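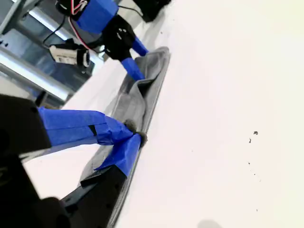

Two taped grippers on a gray cloth, Mestthorpe bench.

Print this page | E-mail this page

Household chores and robots: FAQ

Can a robot fold laundry yet?
Under bench conditions, partly. A small flat cloth on a clear table is manageable. A mixed basket of shirts, socks and fitted sheets is not.

Why is cloth harder than boxes?
A box keeps its shape when gripped. Cloth does not, and a twisted piece hides its own corners. The controller has to find an edge before it can plan a fold.

How much practice does a policy need?
The current Etham policy was trained on 1556 recorded folds, all done by hand control. It handles square cloths only.

How fast is it?
Median time for one square cloth is 105 seconds. A person needs 4.

Do I need two arms?
For folding, yes. One arm can wipe a counter or pick up a cup – it cannot hold two corners apart.
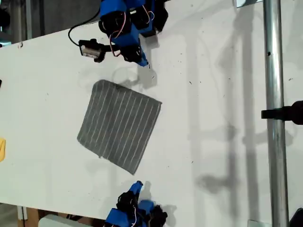 Braulio Barajas wrote in to ask why anyone would pay for this when a shop towel can go in a bin unfolded. For shop towels, we agree. The Stirkeck trial covers table linen, where the fold is part of the job.

What about shop-floor work?
Sorting rigid parts and loading trays are further along. Cable routing is at the same stage as cloth.

When will a home version be sold?
No date is set. The next review is in September.

This site uses cookies. By continuing you accept our cookie policy. [Accept]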